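Speaker notes – "Old Towers, Open Sides: Taking Apart Office Desktops Without Wrecking Them"
Fanport community session, afternoon slot, 60 minutes with questions

Before I start

Water, clicker, parts tray. Check that the people at the back can hear. Put the tray of mixed screws on the front table where folks can poke at it while they come in. Don't start with the history bit, it always runs long.

Opening

Hi everybody, thanks for coming in after lunch, which I know is the sleepy slot. I'm going to talk about big old office computers, the kind that sat under a desk at Grukberg for years collecting dust bunnies and coffee rings. We got 19 of them when the Grukberg office cleared out its second floor, and my job was to open every one, work out what was worth keeping, and get the good parts to people who could use them.

I love this work! I should say that up front so you know what you're in for. There's something very satisfying about laying a tower down, popping off the side, and finding everything right there in front of you (usually under a gray felt blanket of dust, but still).

Show of hands – who has opened a desktop before? Who has opened one and then had a screw left over at the end? OK, good, same people. You're my crowd.

Lay it down first

My first piece of advice is so plain that I almost cut it. Lay the tower on its side before you reach in. I used to work on them standing up, on my knees, with a flashlight in my teeth, and I dropped more screws into more power supplies than I care to admit. With the case flat and the open side facing the ceiling, the board is spread out like a map.
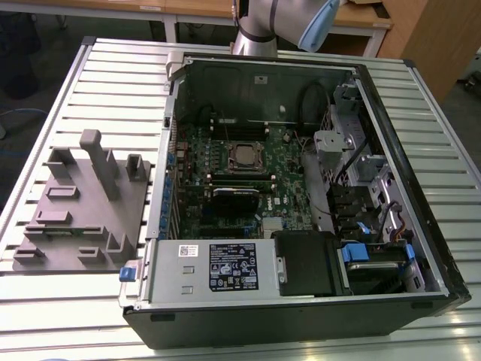
The other thing about working flat is that you stop fighting gravity. A memory stick comes straight up toward you. A card comes straight up toward you. The cables flop down where they want to be, and you can fold them back over the wall of the case and they'll mostly stay.

Give yourself more table than you think you need. I want room for the whole case plus a clear patch next to it for whatever I'm using to hold small stuff. At Plullitz, where I learned most of this, the benches were so narrow that the side panels went on the floor, and then somebody stepped on them. Every time. I still flinch at that noise.

(Pause here. Ask if anyone has a bench setup they like. Keep it to two answers or we'll be here all day.)

Finding your way around the board

OK, so the side is off. What are you looking at? I tell new people to find the processor socket first. It's the square thing with the metal frame around it, and once you've got that, everything else has a direction from it. The memory slots are the long skinny ones with little latches at the ends. If the latches are white on a black slot, great, you can spot them from across the room. Empty slots are good news in one way, one less thing to pull, and bad news in another, because memory is what people ask me for most.

Heatsinks are the finned blocks. Don't yank on one. If it's a big one over the processor, it may be glued down by old thermal paste, and if you pull straight up you can bring the chip with it, pins and all. A gentle twist, a bit of patience, then lift. I killed one of the Grukberg boards by being in a hurry on exactly this step, so learn from my pain.

You'll also see a maker's name printed on a lot of these boards. Write it down along with the model number from the case. A big-brand office board can have its own odd screw layout or its own power plug, and you'd like to know that before you promise it to somebody with a generic case at home.

Tool talk (short!)

I'm not going to sell you a toolkit. I use a number two Phillips with a magnetic tip, a smaller one for drives, a plastic spudger, a soft brush, and a muffin tin. The muffin tin is the star. Screws from the case go in one cup, screws from the drives in another, and so on around. When I'm done for the night I put a sheet of tape across the top so the cat can't rearrange it.

(Hold up the muffin tin. It gets a laugh. Move on.)

The order I go in

I've changed this order a few times, and people who do it differently aren't wrong. But if you're going to do a whole stack of machines, pick an order and stick with it, or you'll forget which ones are finished. Mine goes like this.

1. Unplug it from the wall and hold the power button down for a few seconds. Yes, even if it's been in a closet since December.

2. Take a picture with your phone before touching anything. Cables that look obvious going out are a mystery going back in, especially the thin little ones that run to the front buttons.

3. Drives next. A lot of office towers have carriers with plastic tabs, so you squeeze and slide and you never need a screwdriver at all. I adore these. Label the drive the second it comes out. Millet, the project that gets most of our parts, won't take a drive without a label, and I don't blame them one bit.

4. Then the cards. Check for a clip or a bar at the back of the case where the brackets line up, open it, and lift the card straight out with both hands. Wiggling it side to side is how slots get cracked.

5. Power supply last. Read the label on it before you unscrew anything, and copy down the wattage if you can find it. Never open the supply itself. It's a sealed box as far as we're concerned, and it can hold a nasty charge well after it's been unplugged.
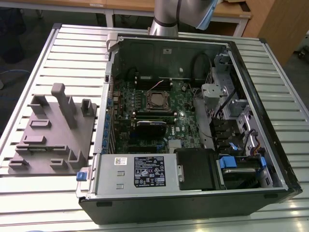
6. Brush out what's left, put the side panel back on, and stick a note on top saying what's missing. Empty cases are still useful, and the next person shouldn't have to open one to find out it's empty.

What we got out of it

So, 19 towers came in, and 16 of them gave us a full working set of parts or went back out the door as complete machines. I was thrilled with that. The other three were picked over for screws, fans and brackets, and whatever was left went to the metal bin at Fanport.

We spent 400 dollars on the whole thing. Most of it was new drives, plus a box of thermal paste tubes that I over-ordered and am still working through (please take one on your way out, please).

The thing that surprised me was how long the sorting took. Opening a tower gets quick once your hands know the way. Deciding whether a slightly bent drive cage is worth a spot on the shelf can eat an entire evening, and I'm bad at it, I keep everything. If I did this again I'd set up the keep shelf and the scrap bin before the first case was opened, and I'd make the shelf smaller on purpose.

Questions people usually ask

Do I need a wrist strap? I wear one. At the very least, touch bare metal on the case before you touch the board, and don't do this in fuzzy socks on a carpet.

Can I vacuum the dust? I'd stay away from a regular household vacuum that close to the board. Brush, or canned air, outside if the weather's decent. Hold the fan blades still with a finger while you blow them out.

Is it worth upgrading one of these? For writing, email and homework, sure! Put in more memory and a solid-state drive and it'll feel like a different machine. For new games, save your money.

What about the drives with old data on them? Wipe them or drill them. We wiped ours and kept a log, and Grukberg got a copy.

(If there's time left, open the demo tower and let somebody from the audience pull the memory. Keep the muffin tin within reach. Sign-up sheet for the next bench night is by the door.)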